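Tritus 탁상 생수 비치 안내서 > 3장. 회의 테이블에 생수 놓기

작성: Đức Tiêu | 4월 8일 수요일

이 장에서는 페트병 생수를 테이블에 올려 두는 방법과 개봉한 병의 취급 방법을 설명합니다. 보관 창고의 온도와 입고 절차는 2장을 참조하십시오.

3.1 준비

1. 테이블 상판을 마른 천으로 닦습니다. 물기가 남아 있으면 종이 라벨의 아랫부분이 젖어 들뜰 수 있습니다.
2. 상자에서 병을 꺼낼 때는 뚜껑이 아닌 몸통을 잡습니다.
3. 라벨이 찢어졌거나 바닥이 눌려 똑바로 서지 않는 병은 따로 빼 둡니다.
4. 소비기한을 확인하고, 기한이 지난 병은 Verndale 창고 반품함에 넣습니다.

참고: 한 층에 비치하는 수량은 하루 100병까지입니다. 추가 수량은 내선 2050으로 신청하십시오.

3.2 배치

1. 병을 상판 가장자리에서 한 뼘 이상 안쪽에 세웁니다.
2. 라벨의 앞면이 앉는 사람 쪽을 향하도록 병을 돌립니다.
3. 호출 버튼이나 마이크처럼 손으로 누르는 물건이 있으면 병과 간격을 둡니다. 병이 버튼을 가리면 옆으로 옮깁니다.
4. 전원 케이블 위에는 병을 세우지 않습니다.

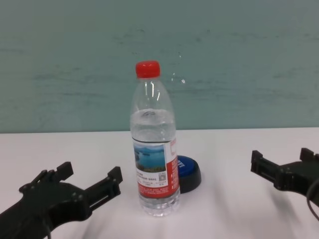
그림 3-1. 흰색 상판에 세운 생수병. 빨간 뚜껑이 닫혀 있고 라벨 앞면이 보인다.

3.3 개봉한 병의 취급

1. 마시지 않을 때는 뚜껑을 끝까지 돌려 닫습니다.
2. 물이 남은 병은 눕히지 말고 세워 둡니다. 수위는 보통 투명한 어깨 부분이나 라벨 아래쪽에서 확인할 수 있습니다.
3. 회의가 끝나면 개봉한 병을 모두 회수합니다. 남은 물의 양과 관계없이 다음 회의에 다시 내놓지 않습니다.
4. 남은 물은 탕비실 싱크대에 버립니다. 화분에 붓지 마십시오.

주의: 뚜껑이 열린 병을 노트북이나 콘센트 옆에 두지 마십시오. 물을 쏟았을 때는 먼저 주변 기기의 전원을 차단하고, 그다음 상판을 닦습니다.

주의: 직사광선이 드는 창가 테이블에는 병을 미리 놓지 말고 회의 시작 직전에 놓습니다.

3.4 분리배출

1. 병을 완전히 비웁니다.
2. 라벨을 떼어 냅니다. 접착면이 잘 떨어지지 않으면 미지근한 물에 잠시 담갔다가 벗깁니다.
3. 병을 눌러 납작하게 만든 뒤 뚜껑을 다시 닫습니다.
4. 투명 페트 전용 수거함에 넣습니다. 색이 있는 플라스틱과 섞지 않습니다.

참고: 수거함은 116호 앞 복도에 있습니다. 수거함이 가득 차면 옆에 쌓아 두지 말고 시설 담당에게 알려 주십시오. 수거 시간표는 5월에 바뀔 예정이며, 바뀐 시간은 수거함 덮개에 붙입니다.

다음 장: 4장. 컵과 쟁반

공유 3 | 댓글 0
문의: Tritus 시설지원팀 내선 3000 | © Tritus | 맨 위로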